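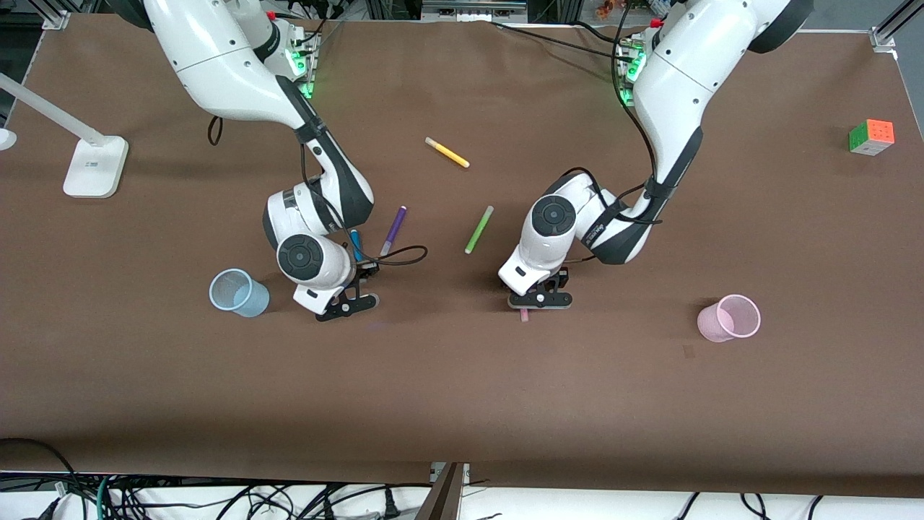 Markers for a big brown table: store flat or standing?

Wustelero
Hello all. I share a large brown work table with other people in our studio, and my question is about colored markers. We use blue, pink, yellow, green and purple for marking paper patterns. In the evening they lie everywhere on the table. I want to buy a holder, but I don't know if the markers should stand or lie down. I read both opinions and I am confused now.

Madmont
Lying flat, always. When a marker stands with the tip up, the ink goes down and in the morning it writes pale. I lost a good yellow like this in August. A shallow tray for cutlery is enough, you don't need to buy something special.

Dirari
I do not agree with Madmont. It depends on the marker. If it has one tip, you can stand it with the tip down and it writes very well. My green ones have been standing so for 30 weeks in a jar and they are not leaking. Flat trays also collect dust and small pieces of paper.

Madmont
Tip down is good until the cap is not closed completely. Then you have a spot in the bottom of the jar, and later on the table. Ask me how I know it.

Wustelero
Thank you both. Our caps are closed well, I think, but with many hands I can't promise. What about the size of the tray? The table is very wide and everybody wants the markers near.

Bermúdez
Then put them in the middle of the table. We did this at our place with a low wooden box, 350 mm long, and people return the markers because they don't need to stand up. Before, the box was at one end and the purple was always missing.

Dirari
In the middle it will be in the way when you unroll big paper.

Bermúdez
You move it for this moment. It weighs nothing.

Madmont
For the brown table I would also choose a white tray. Dark markers are difficult to find on brown, especially in the evening light.

Wustelero
I will try the low box in the middle, markers lying flat, and one jar for Dirari's method with only the green. After some weeks I will write here which one writes better.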